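Trinia Table Linen and Storage Set
Section 2: Setting up and clearing down

Welcome to the fun part! Your cloth is out of its packet, your baskets are on the table, and in a few minutes you'll have a place for a proper meal. Read the steps once before you begin, then go at your own pace.

2.1 Spreading the cloth

1. Clear the table and wipe it over with a soft, barely damp cloth. Let it dry.
2. Unfold the red cloth from the middle outwards. Keep the scalloped border facing up.
3. Leave a strip of bare table along the wall side. The baskets go there, and they stand much more steadily on a hard top than on fabric.
4. Smooth the cloth with the flat of your hand. Fold lines are normal on a new cloth and will soften after a wash or two – don't chase every one of them!

Caution: The fabric is thin. Do not iron it on the table, and do not put hot pans on it.

2.2 Adding the first pieces

5. Put the bowl down first, on the left, with plenty of cloth around it.
6. Lay the table knife flat to the right of the bowl. You can straighten it later, once everything else has found its place.
7. Stand the baskets next to each other at the back.

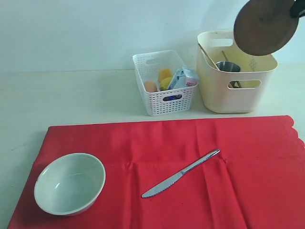 Fig. 2a. Bowl and knife on the cloth, storage at the wall side.

Note: The handle slots let you see a little of what is in a basket. Turn one towards you if you like to know where the napkins are (we do, very much).

2.3 Cups, lids and serving tools 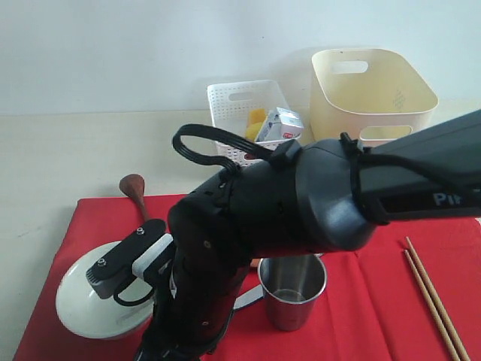

Reading time for this part: 2 minutes

Now for the bits that make a table feel lived in. A steel cup looks splendid on red, as the metal picks up a pink tint from the cloth.

8. Stand the cup towards the front, where it is easy to reach.
9. Rest the lid with its domed top upwards. Check the rim now and then, as lids get scuffed and a bit grubby there. Warm water and washing-up liquid will shift most of it.
10. Keep wooden utensils near the lid, heads up. Wash them by hand and dry them straight away.

Caution: Never pull the cloth to bring something closer. Lift the piece instead.

2.4 Clearing down

11. Take everything off, cups first, then fold the cloth along its old lines.
12. Look over the bare top in good light. Crumbs like to hide where the table meets the wall.
13. Go over any faint dark scuffs with a soft cloth and plain water, in small circles. Some are scratches and will stay. Do not use scouring powder.
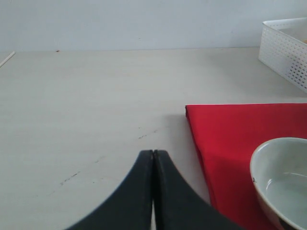 Fig. 2b. Bare tabletop beside the folded cloth: scuffs and a small speck near the back edge.

Spare cloths are listed in Section 16. Text by Fotis Zervas, revised April 14, 2025.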